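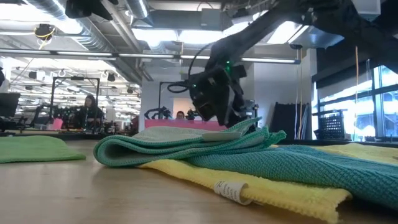 Visiting the Girnska hot springs and crater path: your questions

Is the volcano active?

Yes, though it has been a sleepy one for as long as most of us in Tindness can remember. It grumbles now and then, and there are steam vents on the north side that you'll probably smell well before you see them!

How high is the crater rim, and how long is the walk?

The rim stands at 663 metres, and from the Flino car park you climb 300 of those on foot. Allow a good half day, and do take your time on the last stretch, where the ash slides about under your boots (two steps up and one back, as my mother used to say).

Do you feel the earthquakes?

Hardly ever. The instruments at Ki pick up far more than we do, and in March they logged 40 small tremors that most of the village slept straight through.
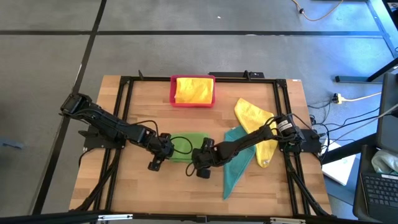 Folded cloths, yellow and green

When is the path closed?

Whenever the wind pushes the gas down over the steps, and always if the red flag is up at Flino. Please don't go round the barrier, however lovely the morning looks.

Can I join a guided walk?

You'd be very welcome. Eckhard Ruppert leads one every Friday at nine, starting from the Flino car park, and he'll happily talk about lava all the way up if you let him. Bring water, a warm layer and proper boots. Dogs are best left at home, I'm afraid, as the ash is hard on their paws.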